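## Checking the two-arm views in Rovano

1. Open the cup task in Rovano and select **Views**.
2. Set the stream delay limit to 800 ms.
3. Check that both arms and the cup show in each view you plan to record.

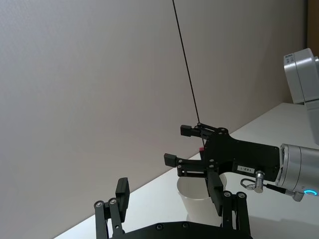
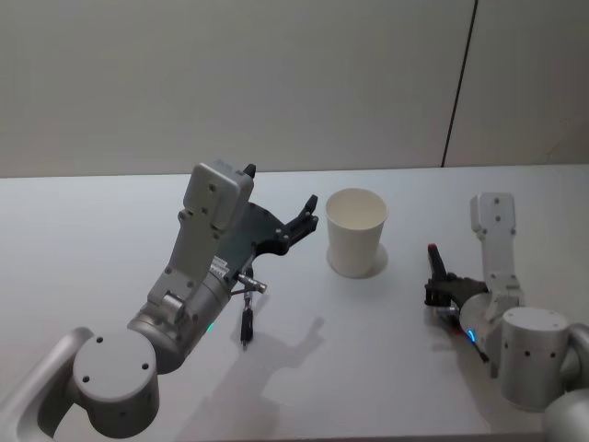
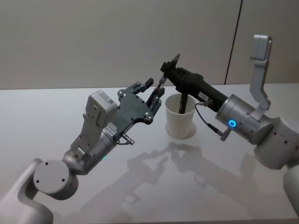 *Wrist view (first) and two head views, white paper cup between the arms.*

4. Click **Sync**, then wait 5 seconds.
5. Save the layout as `Gundska-2`.

**Caution:** Keep a hand on the stop button while the planner is live.

**Note:** Older layouts need to be saved again in version 8.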